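Flaritz Two-Arm Station – Operator Guide
Section 4: Recording examples at the calligraphy table

4.1 Before you start

This section covers single-arm pick and lift examples with the orange dome. For handover examples, which use both grippers, see Section 5. Station power-up and homing are in Section 2 and must be finished first.

1. Lay the felt mat on the black table with the printed characters toward the wall. The practice grid should run square to the table.
2. Set the brush rack at the back, against the wall, and hang the brushes tips down.
3. Park the left arm at the upper-left corner of the mat with its gripper open and pointing right.
4. Place the dome near the middle of the mat.
5. Open Temport and load the task file "dome_lift".

Note: Do not swap in a clean mat. Ink stains are part of the set, and a batch must be recorded on the same mat from start to finish. If you have to change it, close the batch and open a new one.

4.2 Recording an example

1. Press Arm Ready in Temport. Wait for the status line to read READY.
2. Take the right-hand controller and bring the gripper in low from the right.
3. Press Record.
4. Close the fingers at the upper-right edge of the dome. Move slowly here – the model learns most from the last few centimeters.

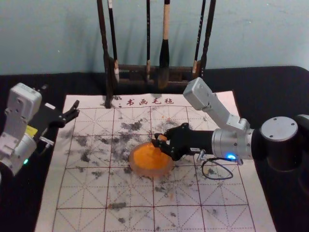 5. If the first grip slips, open the fingers and try again without stopping the recording. A second try is allowed. After a third, press Discard.
6. Lift straight up until the dome is clear of the felt, then hold for 2 seconds.
7. Lower the dome to the mat and open the fingers.
8. Back the gripper off to the right and press Stop.

An example may run up to 30 seconds. Temport cuts anything longer and marks it as incomplete.

Caution: Keep the right gripper's cable slack. It may rest on the mat, but it must not pass under the dome or between the fingers. If it catches, press Hold before reaching in.

Caution: The upper link of the right arm comes close to the brush rack when the wrist is raised. Do not lift higher than the task needs.

4.3 Labeling

Label each example right after you stop. Use "good" for a lift with a full hold, "retry" for a good lift that took two grips, and "drop" if the dome fell at any point. 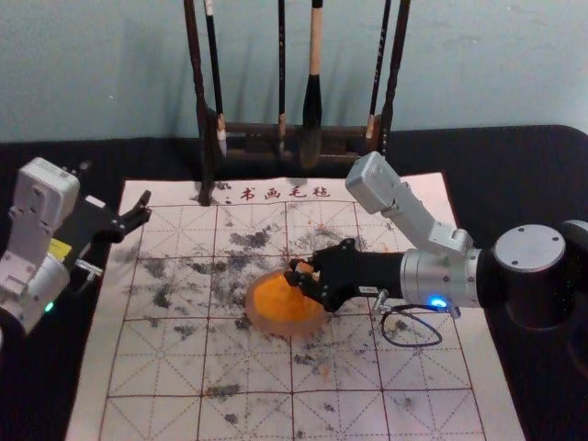 Drops are kept. They go into a separate folder and are used to train the failure detector, so do not delete them by hand.

Move the dome to a new grid square after every 17 examples and enter the square in the position field. Temport will not save the next example until the field is filled in.

4.4 Ending a batch

1. Send the right arm home, then the left.
2. Press Close Batch and wait for the upload to finish.
3. Write the batch name in the station log.

The June target for this task is 2,000 examples, not including drops. Questions about labels go to Yao-tsung Tu.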